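Small Firms and the Cost of Borrowing: A Study of Investment Decisions in Busham

Student project report, Department of Economics
Submitted by Ailsa MacAulay
Reading time: 4 minutes

1. Introduction

This report examines why small firms in the Busham district have been slow to replace old equipment, even in years when their sales have grown. The question was set by the applied economics module and narrowed after a first reading of the local business register, which lists 713 firms with fewer than fifty employees.

The usual explanation is the rate of interest. When loans cost more, fewer projects are worth carrying out. The project set out to test whether owners themselves give this reason, and how much weight they place on it.
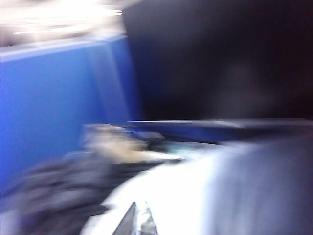

A second explanation concerns uncertainty. An owner who does not know what demand will be in two years may prefer to wait, whatever the bank is charging. The two causes are difficult to separate in published figures, and for that reason a questionnaire was used.

2. Method

Questionnaires were sent to all firms on the register in August. Seventy-seven were returned complete. A further 15 owners agreed to a longer interview, among them the managers of Drerell, a packaging business, and Sandow, which repairs commercial kitchens. Respondents were asked when they had last made a purchase of equipment worth more than a month's turnover, how it was paid for, and whether any purchase had been put off.

The response rate is low and the results should be read with that in mind. Firms in retail answered more readily than those in construction.

3. Findings

Most owners who had delayed a purchase named uncertain orders first and the cost of credit second. Several said that they had not approached a bank at all. Firms that had borrowed before were more willing to do so again, and this held across every trade in the sample.

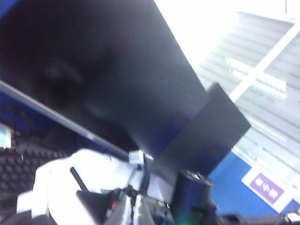 Office equipment was treated differently from machinery. Owners tended to replace it out of current income and seldom regarded it as investment, although it is recorded as such in the national accounts. A large glossy black panel of the kind used for a screen would be entered by most respondents under general expenses, while a lathe or an oven was discussed with an accountant beforehand. This difference in treatment means that the answers probably understate total spending.

The Wanigasekara bakery was the only interviewed firm to keep a written plan for replacing its equipment. Its plan covers five years and is reviewed each spring.
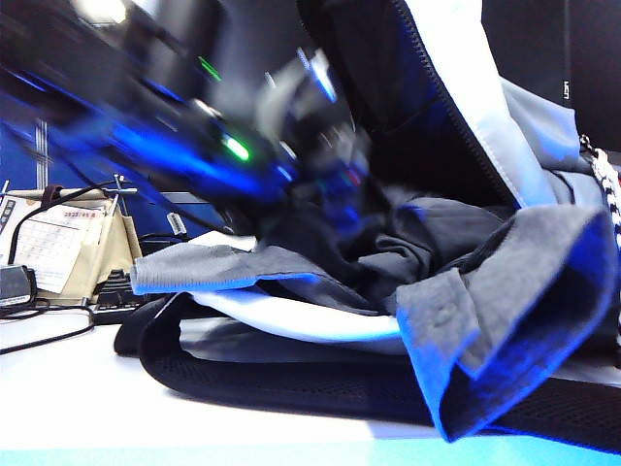
Figure 3. Robot arm above a dark garment on a white tabletop.

4. Discussion

The findings give limited support to the view that cheaper loans alone would raise investment in the district. A change in rates would matter most to firms already in debt. For the remainder, longer contracts with customers may have a greater effect, as three of the owners interviewed suggested without being asked.

The study did not cover firms that had closed, and it cannot say whether delayed spending contributed to their closure. A later project could follow the same respondents over several years.

5. Acknowledgements

The author thanks the owners who gave their time and the module tutors for their remarks on the first draft.

Comments (3)

R. Pell: Useful report. Was leasing counted as borrowing? We lease nearly everything.

Ailsa MacAulay: Leasing was recorded separately and left out of the borrowing figures. I should have stated this in section 2.

Busham trader: I filled in the form and would do so again. Please send the results to the chamber as well.

Contact the department | © Department of Economics, student projects | Back to top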